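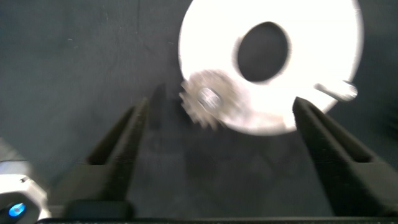 Selon Solveig Lunde, un engrenage qu'on remonte soi-même ne tient jamais six mois, et elle met au défi quiconque de lui montrer le contraire.

Avril 2023
Par Tala Saab

Je suis tentée de lui donner raison. La mode du kit mécanique à monter chez soi a ses fidèles, et Cekolholm en aurait vendu plus de 3000 l'an dernier. Le chiffre vient du fabricant, prenons-le comme tel. Sur l'établi, on se retrouve avec un disque blanc percé, une petite roue dentée en métal, une pièce argentée longue comme un bout d'ongle ou guère plus, et une notice qui parle de « plaisir du geste ».

Le plaisir, je l'ai cherché deux soirées. Les dents sont fines, le moyeu prend bien la lumière, je veux bien l'admettre. Quant au jeu entre les pièces, la notice n'en dit pas un mot. Kjell Torvik, réparateur à Hovberg, facture 200 couronnes pour reprendre un montage raté. Il en reçoit surtout en août, quand les gens ont du temps.

Contact : redaction@pretbridge.example | © Pretbridge, tous droits réservés | Haut de page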